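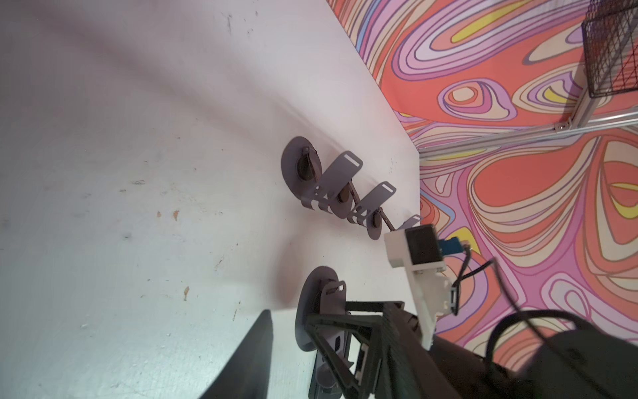

Comparing Wrist and Fixed Cameras for Two-Arm Handling of Phone Stands

Project group: Noemi Pennington, Kelechi Ogunleye, Youssra Bouazza
Supervisor: Pascal Fröhlich

1. Task

Our group was asked to find out which camera view helps an operator most when driving two arms by remote control. The work is part of the Trorkero course project and ran through March. We used small folding phone stands as test parts. They have a flat round base that lies close to the table and a narrow slotted tab that has to be gripped from the correct side. A gripper that comes down a little off center pushes the stand away.

We compared three settings: wrist cameras only, fixed camera only, and both together. Originally we also wanted to compare two controllers, the Kastodgate unit and the older Inulent one. The Inulent unit lost its connection during the first session and we dropped it from the plan. All results below are with the Kastodgate.

2. Procedure

Two operators, Kelechi and Youssra, did 48 trials in total, split evenly over the three settings. In each trial one arm picked up a stand by the tab, passed it to the other arm, and the second arm set it down. A trial counted as a success if the stand did not touch the table between pickup and placement. The gripper closing time was set to 3 seconds for all trials. Noemi kept the log and reset the table.

The operators watched a monitor with their backs to the cell. In the combined setting the wrist views were shown side by side under the fixed view.

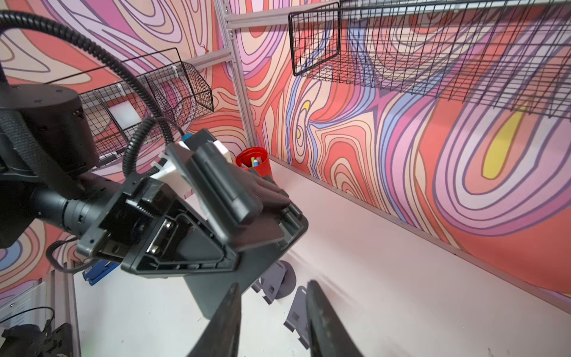 Occlusion was the main problem with the wrist cameras. The fingers are always in the picture, and whatever they are holding blocks a large part of what is behind it. During a handover the second arm comes in from the side and takes up even more room. In the view from the right wrist, the left arm and its corrugated cable fill most of the left side, while the gray round base plate under the gripper can still be found easily. Operators told us they could judge the last bit of an approach well but lost track of where the other gripper was pointing.

The fixed camera had the opposite weakness. Both arms can be followed the whole way, but the tabs are small in the image and it is hard to tell how far above the table the fingertips are.

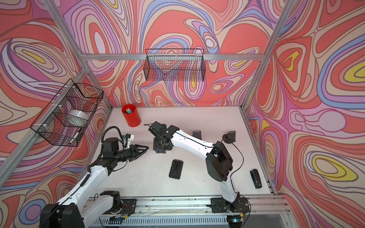
Figure 1. Fixed camera view with the two grippers close together over the table.

3. Results

Wrist cameras only gave good pickups and poor handovers. Fixed camera only gave the reverse. The combined setting was best in both parts of the task, although Youssra was slower with it at first. She said she kept looking at the wrong window. Kelechi used the fixed view until the gripper was over the stand and then switched to the wrist view, and Youssra did the same in her later trials.

We saved some 3,000 frames from the sessions. Of these we went through 400 by hand and marked whether the tab of the target stand could be seen. Stands behind an arm were the hardest to mark in the fixed view. We have not finished the same check for the left wrist.

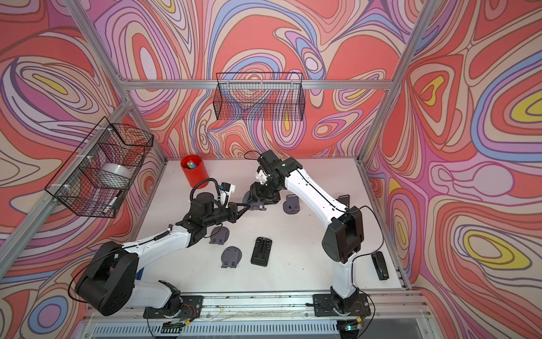 Figure 2. Gray stands spread around the folded black one. The stand at the rear right is partly hidden by the right arm.

4. Problems and next steps

The wrist camera mount shifted slightly after a collision with the front rail, so the wrist trials before and after it are not fully comparable. We tightened the mount and repeated four of them. Two operators is also too few to separate the effect of the view from the effect of practice.

The next group should add a second fixed camera on the other side and try the Toma fingers, which have a narrower tip. Somtochukwu Nwachukwu has the drawings and the settings file for the controller.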